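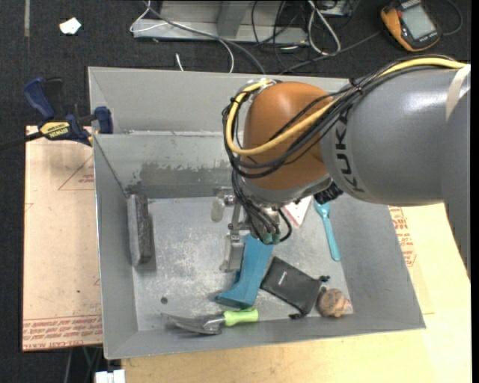
Manuela Caputo
Spent the morning on the slotting review for the Warnmont warehouse. Notes in a short thread, mostly for people who inherit a parts store and wonder why the pick times look the way they do.

Manuela Caputo
Starting point: 996 active part numbers, stored in the order they were first bought. Fasteners from the first year sit by the door. Everything added after January is on the far wall.

Manuela Caputo
I sorted the list by picks per month, not by units sold. A box of washers leaves in one pick. Units sold tells you when to reorder and very little about walking distance.

Manuela Caputo
Result: some 8 percent of the part numbers account for most of the trips. Those go between knee and shoulder height in the two bays nearest packing. The rest can stay put for now.

Manuela Caputo
Mixed bins are a separate problem. Balico allows up to five part numbers per bin if they differ in size. Salazar allows one. I set the limit at four and banned left/right pairs from sharing – that is where the wrong picks came from.

Manuela Caputo
Labels: location code first, part number second, description last and small. People match on the description if you let them, and "bracket, short" covers a lot of brackets.

Manuela Caputo
@Stukell asked about cycle counts. Fast movers monthly, slow movers twice a year, anything that hits zero gets counted on the spot. A count at zero takes a few seconds.

Manuela Caputo
Still open: returns. They currently go back to the shelf with no check on the packaging, so opened bags end up behind sealed ones. I want a holding shelf next to receiving and a daily cutoff.

Manuela Caputo
Spreadsheet template goes up once I strip out the supplier prices. The macro for the travel distance column is slow – leave it off until the locations are final.

September 12, 2022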